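Borkside Science Evenings: spring programme and changes to booking

Issued 2019-12-16 to all members and subscribers

The Borkside Science Society is pleased to announce that its spring series of public evenings will be held at the Werberg Hall, following three years in the upper room of the Kulta Arts Centre. The hall seats 300, has step-free access from the street and a hearing loop throughout, and is a short walk from the bus station. Members who attended the autumn lecture on sleep will remember that the upper room was full well before the start, and that several people had to be turned away at the door. The Society regrets this and expects the new venue to prevent it.

The series will open with an evening on the history of weather forecasting, given by Ksawery Nowakowski. Mr Nowakowski spent much of his working life preparing forecasts for shipping and now writes on the subject for general readers. His talk will deal with how early forecasters gathered their readings, why the public so often distrusted them, and what a stated chance of rain does and does not mean. No knowledge of mathematics is required. There will be an interval of twenty minutes, during which the bar will be open, and questions will be taken in the second half.

Later evenings will cover the testing of herbal remedies, the behaviour of crowds, and the claims made for water divining. The last of these will include a practical trial in which members of the audience may take part. Those wishing to do so should give their names at the desk on arrival. The trial has been designed so that neither the person holding the rods nor the person recording the result will know the correct answer beforehand, and the full figures will be printed in the newsletter whatever they show.

The series closes in May with the Adamczyk Lecture, which is given each year in memory of the Society's founder. The speaker's name will be announced once arrangements have been confirmed. As in previous years, the lecture is free to members and will be followed by a buffet supper, for which a separate ticket must be bought in advance.

Tickets and membership

Total attendance at the Society's events this year was 1,210, against a target of 1,000. In the same period 103 people joined as new members. The Society thanks all those who brought friends and colleagues with them, and those who gave up their evenings to set out chairs and look after the door.

Members may book from the first working day of January, and general booking will open one week later. Each member may reserve up to four seats. Reserved seats not taken up ten minutes before the start will be offered to those waiting - this rule was applied unevenly in the autumn and will be kept to from now on. Refunds can be given up to two days before an event. 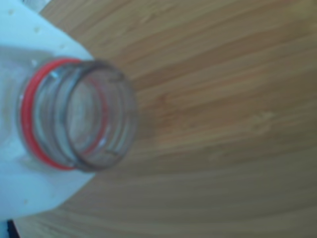
Subscriptions for the coming year are due by the end of January. The rates for single, joint and student membership are unchanged. Members who pay by standing order need take no action, but those who pay by cheque are asked to write their membership number on the back. Receipts will be sent by email unless a paper copy is requested.

Parking at the Werberg Hall is limited and is kept for blue badge holders and speakers. Other visitors are advised to use the public car park behind the library, where there is no charge after six o'clock. Doors will open at 7pm for a 7.30pm start on every date, with the exception of the Adamczyk Lecture, which will begin at 7pm.

Suggestions for speakers in the autumn series should reach the programme secretary before the end of March. Proposals should include a short outline of the subject and, where possible, a note of where the speaker has been heard before.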